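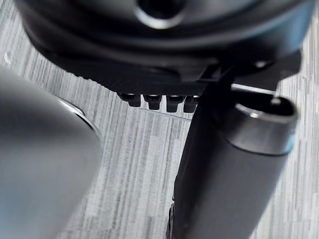

October 11, 2026
By Rochelle Achterberg

The Genine 300 is the stovetop moka pot I reach for on weekday mornings, and it has been since we started carrying it in January. It makes strong, round coffee with a bit of syrup to it, and it does this on gas, electric coil or a flat glass top without any fuss. I like plain dark things in a kitchen anyway, and matte black with one ring of bright polished metal is a combination I never get tired of looking at. The Genine comes in that matte black, or in a brushed silver that shows fingerprints a little more. Pick whichever one makes you happy at six in the morning!

It holds 300 ml of water up to the valve and gives you 245 ml in the cup, the rest staying behind in the grounds and the base. That's two small cups or one very serious mug. The body is cast aluminum with a stainless steel funnel, and the handle is set high enough that a low gas flame doesn't lick at it (my old pot had a melted thumbprint where the handle used to be, so I check this on everything now).

Grind matters more than anything. Go a step coarser than espresso, fill the funnel level, and don't press it down. Cyprian Górecki at our Droledham store uses the Bhatia hand grinder on its ninth click and swears by it. I land on the tenth, with a lighter roast. Either way, start with hot water in the base, keep the heat low, and leave the lid up so you can watch. When the stream goes pale and starts to sputter, take the pot off and run the base under the cold tap for a second or two. The difference in the cup is huge – all that burnt, rubbery taste people blame on moka pots mostly comes from those last few seconds.

The gasket is a standard silicone one and pulls out with a fingernail. We stock spares, along with replacement filter plates, and both fit the older Genine as well. Wash the pot by hand. The dishwasher will turn the aluminum gray and chalky, and although it still brews fine after that, the finish won't come back. Dry all the parts and store it with the top unscrewed.

It is not suitable for induction unless you add an adapter plate. The Dakik plate works well with it and heats evenly, though you'll wait a little longer for the first drops. If induction is all you have, look at the steel version listed below – same shape, a bit heavier, and it pours beautifully.

Capacity: 300 ml
Yield: 245 ml
Base width: 81 mm
Body: cast aluminum
Funnel: stainless steel
In the box: pot, spare gasket, printed brewing card

Related items
Genine Steel moka pot
Dakik induction adapter plate
Bhatia hand grinder
Silicone gaskets, pack of two
Filter plate for Genine pots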